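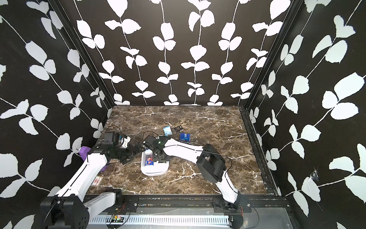 Does peel-and-stick wallpaper save you money over the pasted kind? Only if you never move a strip once it's up, and I've never managed that.

Pilmont says its rolls can be repositioned up to 37 times. I got two goes before a corner stretched. The hall cost me $231 in the end, and the old Lodico paper in the bedroom was $80, paste included – still flat since March. Reviews are glowing, but half read like the box. I'm pricing Skov next, with low hopes.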